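Reading time: 3 min

Call for participants: evening cooking and eating habits of shift workers in Grernport

We are a small group of researchers and writers who prepare a book about what people eat when they come home from work late. The working title is "After the Shift". For this book we are looking for 13 people who live in Grernport or in Brodbridge and who work evenings or nights, at least three times in a week.

It is not important what job you do. In the first round we spoke with bakers, nurses, bus drivers and one man who repairs elevators. We would be especially glad to hear from people who work in the cold stores at the harbor, as we have no one from there yet.

What we ask from you

You keep a food diary during three weeks in February. In the diary you write what you ate after work, at what hour, and where you bought it. A few lines for each meal are enough. The spelling does not matter and you can write in any language that you feel comfortable with. Moataz El Khatib and Lalit Bhardwaj will take care of the translations.

After the diary there is one conversation of 55 minutes with Marlene Furtado. It can be in your kitchen, in our office on Valleck Street, or by telephone. She will record the sound only, and you will receive the written text before we use it. You may take out any part you do not like.

We do not give advice about diet and we do not weigh anybody. Please do not change your meals for us. If you eat cereal at four in the morning, we would like to read about the cereal.

What you receive

Each participant gets a payment of 90 in grocery vouchers, in two parts: one when the diary starts and one after the conversation. You also get a copy of the book when it is printed. Travel by bus to our office is paid back if you keep the ticket.

Who can take part

You must be 18 or older and you should have worked on your present schedule for more than 3 months. You do not need to cook. People who live alone, with family or in shared housing are all welcome. If two persons from the same home want to take part, please send two separate letters.

How to apply

Write a short letter, half a page at most, with your name, your usual working hours and the last thing you ate after a shift. Send it to Rhonda Bouchard, After the Shift, Godoy House, Room 3, Valleck Street, Grernport. You can also leave it in the box at the front desk before 6 p.m. Every letter will get an answer, also when the places are already full.
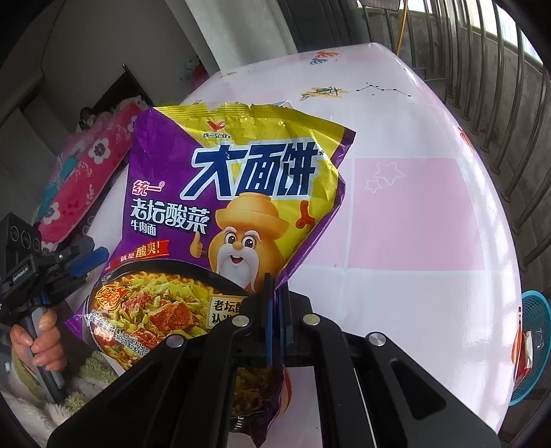 Quick meals have their own chapter in the book, and Raffaele Dal Bello is writing it. He is interested in what people keep at home for the nights when they have no strength to stand at the stove, and in how they choose it in the shop. Some choose by price, some by the brand of their childhood, and some by the packet itself, for example a yellow and purple bag of noodles with a bearded cartoon jar who gives a thumbs-up. If you have such a favorite, please mention it in your letter and tell us how you prepare it, with everything that you add. Raffaele would also like to know which shops near you are open after ten in the evening.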